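Interior Finishes, Week 5 handout
Small bathrooms: floors, layouts and the stuff that goes wrong
Posted February 2024

Hi everyone. These are my notes from the evening session, typed up and filled out a bit because I talk fast and I saw a lot of you giving up on writing things down around the time we got to floor slopes (sorry!). If you missed class, read this with your floor plan next to you. If you were there, skip to the tile arithmetic, since I did it badly on the board and I want you to have the clean version.

Before we start: the measured plans are due next week. Pencil is fine. I want every wall length, the door swing, the window sill height, and the center of the toilet drain measured from the finished wall behind it. Last term half the plans had that one measured from the baseboard, and baseboards come off.

1. Start with the drains

Everybody wants to start with tile, and I get it, tile is fun. But the drains decide most of your room for you. A sink drain is pretty easy to move along a wall. A shower drain is a medium sort of job. A toilet is the expensive one, because the pipe is wide and it needs a steady fall all the way to the stack, and your floor joists may be running the wrong direction for that.

So on your plan, mark the three drains first and draw the joist direction as a light arrow. Then ask yourself which fixtures you'd really pay to move. In the Demetwood project (the long skinny bathroom we've been looking at since week 2) the owners wanted the toilet under the window. Moving it meant either cutting joists or building up the floor into a step. They left it alone, turned the vanity onto the short wall, and the room got a lot better for almost no money.

If you live on a concrete slab, moving any drain means cutting concrete. It can be done. Get a price before you fall in love with the drawing.

2. Clearances

I'm not giving you one magic set of numbers, because your local code is what counts and a few of you are in different counties. Look up these for your own address and write them on the plan:

Toilet centerline to the nearest wall or fixture, each side
Clear space in front of the toilet
Clear space in front of the sink
Minimum shower size, measured inside the finished walls
Door opening width

The word "finished" matters in the shower one. Framing, backer board, mortar and tile all eat into your space. You draw a shower that just barely passes on bare studs, and by the time the tile is up it fails. Draw the layers in. Even at small scale, draw them in.

Also, test your clearances with your body. Put painter's tape on a floor somewhere and sit on a kitchen chair where the toilet would go. Mime drying your hair! You'll learn more in five minutes of that than from an hour of staring at paper.

3. Floor slope in the shower

A shower floor has to fall toward the drain from every point. The usual figure in the US is a quarter inch per foot. With a center drain that gives you four sloping planes meeting in creases, and big tiles can't bend at a crease, so you either cut them along the lines or use small tile. That's the reason you see little mosaics on so many shower floors.

A linear drain along one side gives you a single plane, and then you can run large tile straight across. It costs more and it has to be dead level along its length. Lenni Manninen, who taught this course before me and left me a very full filing cabinet, used to say to choose the drain and the floor tile on the same day. I've repeated that every term since.

One thing that came up in class: the slope belongs to the layer under the waterproofing as well as to the tile. If you put a flat membrane under a sloped mortar bed, water gets down through the grout and sits there. The membrane itself needs to fall to the drain.

4. Waterproofing

Tile and grout are a surface. They shed most of the water, and the layer behind them keeps the rest out of your house. There are sheet membranes, which you bed in thinset, and liquid ones, which you roll or trowel on. I've used both and been happy with both. Where people get into trouble is mixing parts of two systems, like one maker's drain flange with another maker's sheet. Pick one system and read the instructions all the way through (yes, the long folded sheet in tiny type).

Places to slow down:

Inside corners, especially where two walls meet the floor
The curb, top and both sides
Around the mixing valve
The niche, if you have one, and its bottom shelf should tip slightly toward the shower
Wherever a screw goes through for a glass door

Do a flood test before you tile. Plug the drain, fill the pan up to just below the top of the curb, mark the water line, and leave it for as long as your inspector asks. It's boring and you'll be so glad you did it.

5. Tile arithmetic, the clean version

OK, so the board version had an error in the third line and Ranau caught it, thank you Ranau. Let's do it again.

Our sample floor is 80 square feet, which is on the generous side, but it makes the numbers friendly. Say we're using 6 inch square tiles. Each one covers a quarter of a square foot, so four tiles to the square foot. 80 times 4 is 320 tiles.

Now waste. For a straight layout in a room with few corners, I add 5 percent. 5 percent of 320 is 16, so we order 336 tiles. That's our number, and that's where I went off the rails on Monday by adding the waste to the square feet and then again to the tiles. Add it once!

For a diagonal layout I'd go higher, and higher again for herringbone, because every piece that meets a wall gets an angled cut and the offcut is usually the wrong hand to use anywhere else. Then round up to full boxes. Keep the extras. Glazes change from batch to batch and in a few years you won't find a match for the one you crack.

We ignored grout joints here. With small tile and wide joints you'll come out with a few left over, and I'm fine with that.

6. Layout, or where the cuts go

Dry lay before you mix anything. Find the center of the room, snap two lines, and lay a row out each way. Look at what you've got left at the walls. If it's a thin sliver, shift the whole row by half a tile and look again.

Then stand in the doorway. That's the view you'll have every day, so the full tiles and the straight lines should be the ones you see from there. Cuts can go behind the toilet and under the vanity. And check whether the room is square, because it isn't - old or new, I've hardly met one that was. Measure both diagonals. If they're different, decide which wall you'll stay parallel to and let the others drift. I pick the tub or the longest wall.
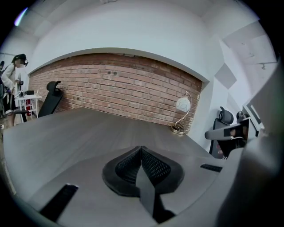
Wall tile has one extra question, and it's what happens at the top. If you're going to the ceiling, find the low point of the ceiling first and plan your top row from there. If you're stopping partway, stop at something: the door head, the window head, the top of the mirror. A tile line that ends a few inches off from everything else will bug you forever.

7. Materials, quickly

Porcelain. My default for floors. Dense, tough, and it comes in everything now. Check the slip rating for wet use, since a lot of the pretty polished ones are meant for walls.

Ceramic. Great on walls, easy to cut, kind to your budget.

Natural stone. Lovely, and it needs sealing, and it reacts to acidic cleaners. Natach brought in a marble offcut with a ring on it from a vinegar spray, and it's still in the sample drawer if you want to look at it.

Sheet vinyl. Don't turn up your nose! In a small family bathroom one single sheet with no seams is hard to beat, and it's warm on the feet.

Wood. I'd use it for a vanity before I'd use it for a floor. If you do want it, seal the cut ends as well as the faces.

Grout color gets its own little speech. White grout on a floor will not stay white. A mid gray or a soft tan hides a lot. If you want the tile to read as one big surface, match the grout to it, and if you want the grid to show, go darker or lighter. Make a sample board with two colors and look at it in the bathroom, with the bathroom's own light on.

8. Air and light

The fan should vent outdoors. I've been up in attics where the duct just stopped in the insulation, and the roof boards above it looked terrible. Keep the duct short and smooth, size the fan to the room, and put it on a timer switch so it keeps running after you leave.

For light, put something on either side of the mirror at face height if the wall allows it. A single can right above your head gives you shadows under the eyes, and who needs that first thing in the morning? The Pakzad bathroom, which we're covering next week, does this nicely in a really tight space. Anything over the shower needs to be rated for a wet location.

For next week

Bring the measured plan, with drains and joist arrow.
Work out the tile order for your own floor, in tiles and in boxes, and show your waste percentage.
Bring one tile you love and one you can afford. If they're the same tile, lucky you.

The reading is the chapter on substrates, up to the section on heated floors. We'll do heated floors together, because the wiring diagram in that book is confusing and I'd like to draw my own.

If you borrowed a notched trowel from the sample drawer, please bring it back with the old thinset scraped off.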